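Projects > Small Grants > Jokis Street Cleanup > Progress reports

Second report to the Fadholm fund
Lotte Verhoeven, 29/03/2022

Hi all! Another busy stretch on Jokis Street, and I'm happy to say most of it went our way. We now have 30 households signed up for the shared trash and recycling plan (we had hoped for more on the Rees side, but I'll get to that).
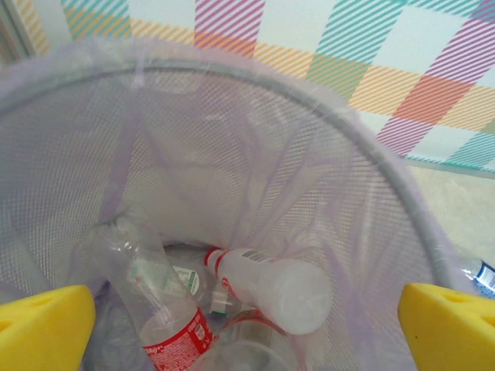
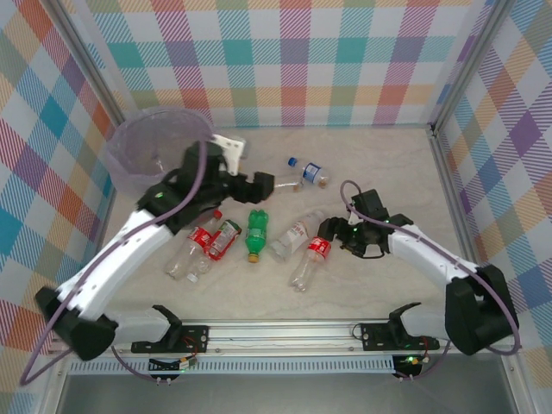
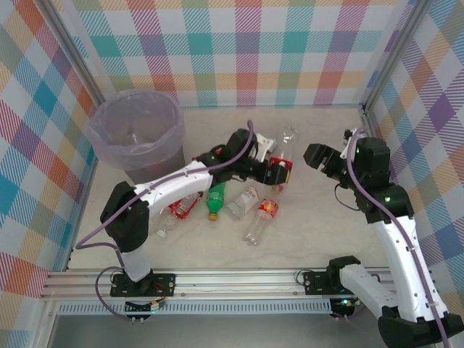 A bin in all three pictures, with a thin purple liner in the first and third.

The money first. We have spent $341 so far, nearly all of it on printing and on renting the hall for five evenings. The flyers cost more than I planned - the first batch had the wrong pickup times on it, my mistake, and we had to print 100 new ones.

The Rees side is slower. People there already pay Zosora for pickup and don't want to pay twice, and I can't blame them! I've asked Zosora if they would split the bill by building. They said they'd call back in April.

Glass is still a headache. The closest drop-off is a long walk uphill, and our older neighbors just won't do it. I'd like to move what's left of the snack budget over to a hand cart, if that's okay with you - please let me know before I order one.

Recent reports
First report: getting started
Hall rental and flyer costs
Notes from the Rees meeting

Contact | Copyright Jokis Street Cleanup | Back to top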